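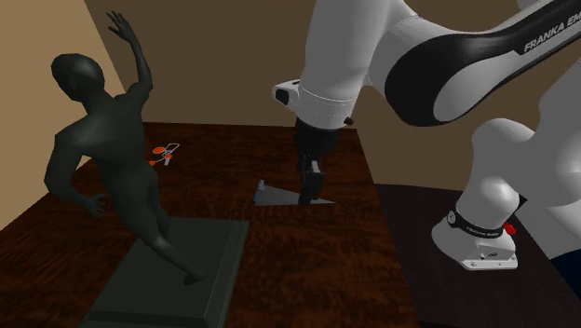 The figure, right arm raised.

The club had offered Eyvindur Skov six years, and his agent wanted to know why it wasn't eight.

"He's thirty-one," said Aurelia Kaufmann, who ran Vasero Athletic on behalf of people who had once been told soccer was a growth business. "In eight years he'll be thirty-nine."

"Goalkeepers age like cheese," said Cyrill Bühler.

"I've had cheese that was thirty-nine."

They were in the small conference room because the big one had been rented to a dental seminar. Every so often applause came through the wall. Eyvindur sat at the end of the table eating the club's almonds and looking out at the practice field, where the backup goalkeeper was diving around with what seemed to him like unnecessary enthusiasm.

Bühler turned a page. He had brought a binder. "Let's come back to years. Image rights."

"He doesn't have an image."

"He did the Clomereo ad."

"He was the hands in the Clomereo ad," said Aurelia. "They got a different man for the face."

Eyvindur stopped chewing. It was still a sore subject. He had learned two lines for that commercial, and he'd said them to his mother over the phone.

"Then hand rights," said Bühler, and wrote it down. "Next, the statue."

"What statue?"

"If he plays 100 matches, he gets a statue outside the north gate. Torotton gave Polishchuk one."

"Hryhorii Polishchuk won them the league."

"And my client has been very close to people who won leagues."

Aurelia looked at Nana Antwi, the club's lawyer, who had so far spoken only to ask for the window to be opened. Nana put down her pen.

"How big a statue?" she said.

Bühler had plainly not expected to get this far. He flipped through the binder, forward and then back. "Lifelike," he said.

"Life-size is a number. Lifelike is an opinion. Would he accept 14 inches?"

"Inches?"

"Outside the north gate, as requested. On a ledge."

"People would steal it," said Eyvindur. It was the first thing he'd said since the almonds.

"That would suggest demand," said Nana.

The dentists applauded.

They settled it at ten past four. Six years, with a club option on the last 2 that Nana slid in while Bühler was arguing about the ledge. Image rights stayed with the player from the wrist down. The statue went into Appendix F, height to be agreed in good faith, with a plaque.

Bühler shook everybody's hand, including his client's, and went off to call the newspapers, to whom he would describe the deal as historic. It would run on page nine, under a piece about parking.

Eyvindur stayed behind to finish the bowl.

"Which arm would be up?" he asked. "On the statue."

"Whichever you like," said Aurelia. "It's your statue."

He tried the left, then the right. He held the right one there for a while with the fingers spread, checking himself in the dark television on the wall. Out on the field the backup made another save. Vainio, his name was. Twenty years old and on almost nothing.

"How many matches have I got now?" said Eyvindur.

Nana looked it up. It took her longer than he would have liked.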